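La salle de pause en entreprise

Mardi 14 avril 2020
Par Ilham Nasution

La salle de pause, dite aussi salle de repos ou coin détente, est un local mis à la disposition du personnel pour les repas, les boissons et les moments sans travail. Elle se distingue du réfectoire, conçu pour des repas servis à heures fixes, et de la cantine, qui suppose une cuisine. Dans les petites structures, une même pièce remplit souvent tous ces usages, et l'on y range aussi les ustensiles courants, entonnoirs, carafes ou plateaux.

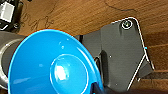

Origine

Les premiers locaux de ce type apparaissent dans les ateliers, où les ouvriers mangeaient jusque-là près des machines. À Illville, la filature Gerulik réserva à cet usage une remise de 16 mètres carrés, chauffée par un poêle. Le règlement y interdisait le tabac et les cartes. La pause de 15 minutes au milieu de la matinée y fut accordée plus tard, après une grève des fileuses au mois de mai. Les bureaux suivirent avec retard, l'usage étant longtemps de déjeuner chez soi.

Aménagement

Le mobilier a d'abord été limité à des bancs et à une table longue. L'arrivée du réfrigérateur puis du four à micro-ondes a changé les habitudes : le repas apporté de la maison est devenu courant, et avec lui la question du rangement des boîtes. Les jeux sont venus ensuite. Le baby-foot, fréquent dans les cafés, s'est répandu dans les bureaux avec les entreprises d'informatique. On le place de préférence à l'écart des postes de travail, à cause du bruit.

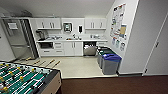

Entretien et usages

Le nettoyage est confié à un prestataire ou réparti entre les salariés par roulement. La vaisselle laissée dans l'évier est le motif de plainte le plus courant. Chez Oner, qui emploie 344 personnes sur un seul site, chaque étage dispose de son propre point d'eau, avec savon et essuie-mains en papier. La maison Gündoğdu a fait le choix inverse d'une grande salle commune de 100 places.

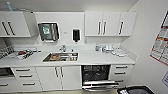

Virgilio Panganiban conteste cette seconde solution : selon lui, une salle unique allonge les trajets et finit par n'être occupée qu'à midi, alors que les petites pièces d'étage servent toute la journée. Il admet toutefois qu'elles favorisent peu les rencontres entre services.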